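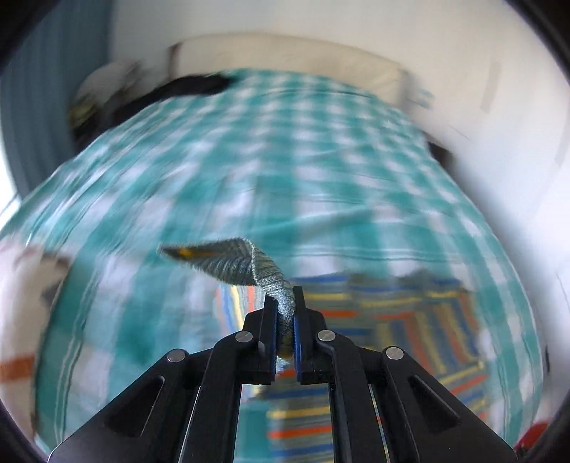
A two-finger gripper with blue pads on the inside of its fingers.

The losing side owes us a count, not a memoir

A candidate who loses a close race usually disappears for a season and comes back with a book. There is a tour, a few long interviews, and a chapter where the author takes full responsibility, followed by several where other people take it. I have read a good many of these books and I don't regret the time. But I have stopped expecting them to tell me how the election was lost.

I live in Akaswood, where the last race for county executive was decided by 656 votes. By the following month everyone had an explanation. The candidate was too stiff. The ads were too mean, or started too late. The Sekitz plant closing had made people angry, and anger went to the other party. Each of these may be true. They were also the same things people were saying before a single ballot was counted, which makes me doubt that anyone learned them from the result.

What the precinct returns show is duller. In the four precincts on the Plikton side of the river, turnout fell well below that of the previous election. Those precincts used to vote at the school on Ichikawa Street. This time the polling place was across the bridge, and the notice went out in August, when plenty of renters there were between leases. I can't prove that the move cost anyone the office. I can say that neither campaign had an office over there, and that the local party's report on the loss ran to 56 pages and gave the polling place one sentence.

Stories about mood are attractive because they flatter everybody. The voters get to be a great force, like weather. The loser gets to be the victim of a historic moment. The consultants get hired again, because no consultant can be blamed for history. A bus route that stops running at 7 p.m. does nothing for anyone's reputation, and it makes a poor chapter.

I don't think mood is imaginary. People vote out of resentment, and out of longing for a town they remember as better than it was. A politician who can speak to that has a real advantage. But a national mood reaches every county, and counties next door to each other still come out differently. Somebody knocked on doors in one of them and somebody didn't in the other.

So I would ask for something modest. Within 100 days of an election, each county party should publish what it did — doors knocked, calls made, offices opened and where, money spent by precinct — next to the returns. Members paid for that work and they should see it. The winners should do it too, as they are even less likely to ask why things went the way they did.

After that the candidate can write whatever book he or she likes. I will probably buy it.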